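THE GREAT SOURDOUGH STANDOFF

1/14/18

So I have now been feeding this starter for 17 days, and I think we're finally on speaking terms.

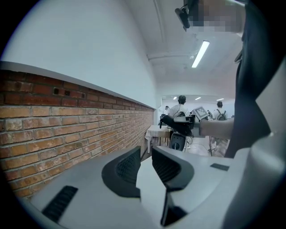
The first batch went gray on me and smelled like nail polish remover, so out it went. I started over with rye flour from Trivwood, the little mill shop off the highway (go early, they sell out of the dark rye by ten!) and what a difference. Bubbles by the second morning, and by the end of the week it was climbing out of the jar and down the side of the toaster.

My first loaf was a brick. My second was a slightly wider brick. I'd been following a recipe that wanted 300 grams of water and I'm pretty sure my kitchen is just too cold for that dough in January, so I cut it back a bit and let it sit overnight in the oven with only the light on. Much better! Nice big holes, crust that fought back, and we ate nearly all of it standing up with salted butter.

Next up is a raisin one, if I can remember to soak the raisins. I've also got 5 jars of discard in the fridge, so if you have a good pancake recipe, leave it in the comments.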